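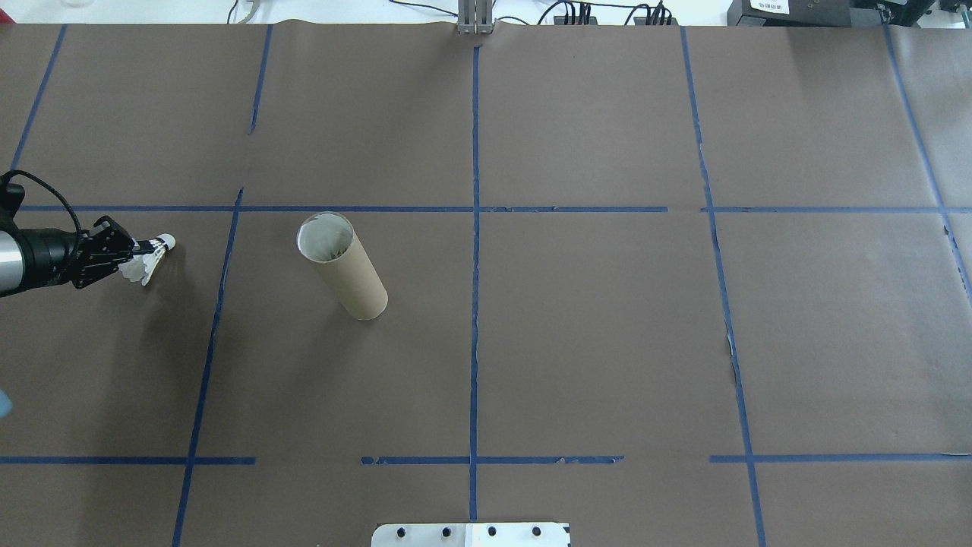

Shuttlecock

A shuttlecock (also called a shuttle, a bird or a birdie) is the projectile used in badminton. It has a rounded base, usually of cork, and an open cone of overlapping feathers or moulded plastic known as the skirt. Few pieces of sporting gear are as strange or as clever. It leaves the racquet faster than almost anything else in sport, then slows so sharply that a player at the far end of the court still has a fair chance of getting it back!

Construction

The traditional feather shuttlecock has sixteen feathers, generally from a goose or a duck, with their quills set into holes around the top of the cork. The cork is covered in thin leather or a synthetic substitute. Thread is wound around the quills in two rings and glued, which keeps the skirt open. Makers take feathers from one wing only for each shuttle, as left and right feathers curve in opposite directions and a mixed set would wobble.

Synthetic shuttlecocks have a nylon or plastic skirt. They last much longer and are common in schools and social clubs, though many keen players find the flight flatter and the touch at the net less crisp.

Flight

The joy of the shuttlecock is in the way it turns over. Nearly all the weight sits in the cork while nearly all the drag comes from the skirt, so whichever way it is struck, it flips and travels cork first. The overlap of the feathers also makes it spin, and that steadies it. A high clear goes up in a long slope and comes down steeply, quite unlike the even arc of a thrown ball.

Warm or thin air offers less resistance, so the same shuttle flies farther on a hot day or at altitude. Feather shuttlecocks are sold in several speeds for this reason. Players test them with a full underhand stroke from the back boundary line and see where they land at the other end. Bending the feather tips in or out changes the speed a little, but it is frowned on in match play.

Care and storage

Feathers turn brittle when they dry out. Tubes are best kept upright, away from heaters and parked cars, and some players steam the feathers lightly and leave them overnight before use. Gisela Fuentealba's club handbook for Edurcombe, last revised in April, recommends smoothing ruffled feathers between finger and thumb after each rally and setting aside any shuttle with a snapped quill. Battered ones still do good service in practice drills.

See also: Badminton; Battledore and shuttlecock; Jianzi; Racquet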